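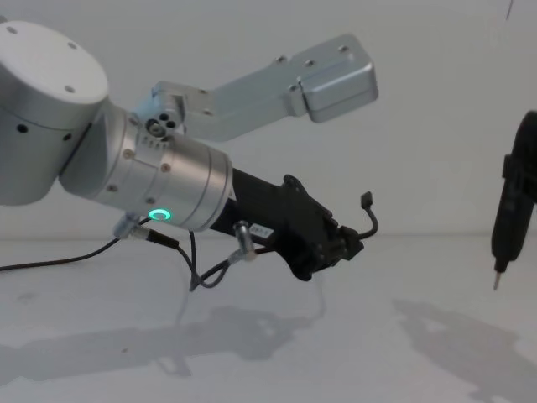

By Oltside Workroom staff | October 24, 2019 | Filed under: Storage & Cables

Jatholm Cable Tidy Kit, review

Quick one today, lots to get through. Loose cabling is our least favorite look. So, the Jatholm kit. Bought it in May, used most of the box by now.

What you get: 16 stick-on clips, 32 hook-and-loop ties, one roll of split sleeve, 300 cm. Plus a sheet of labels. Instructions are a single folded page, drawings only, pretty clear.

Ties first. Great. Soft, wide enough to grip, don't chew up thin cords. You can undo them over and over and they still hold. Wish the whole box was ties. The long ones do a fat bundle with room left over, the short ones are good for a single charger cord and not much else.

Sleeve is good too. It's split down the side so you don't have to unplug anything, just push the cords in as you go. Cuts fine with kitchen scissors but the ends fray unless you wrap a bit of tape round. Stiff the first day, relaxes after. One warning, don't pull it tight on anything that has to bend or swing. Leave a loop. We tied a desk lamp too short and had to redo teh whole run.

Clips... meh. Fine on metal and on the underside of a desk. On painted wall, not so much. Four dropped in the first week and one took a chip of white paint with it. Wiping the wall down and letting it dry overnight helped some. We ended up putting screws in for the heavier cords. The Plirelex clips we had before stuck better but yellowed, so pick your problem.

Labels: skip. Ink smears, they curl at the corners, and the print is too small to read from standing height. Masking tape and a marker works better.

Color is black or gray. No white, which is a real miss, a black sleeve on a white wall shows from across the room. Gray is okay next to anything silver.

Would we buy it again? The ties and sleeve yes, and you can get those seperately in the refill pack. Full box only if you've got a lot of desks to do and not much wall.

Ties 5/5, sleeve 4/5, clips 2/5, labels 1/5.

Next up is the Nasrallah under-desk tray, once the right screws get here.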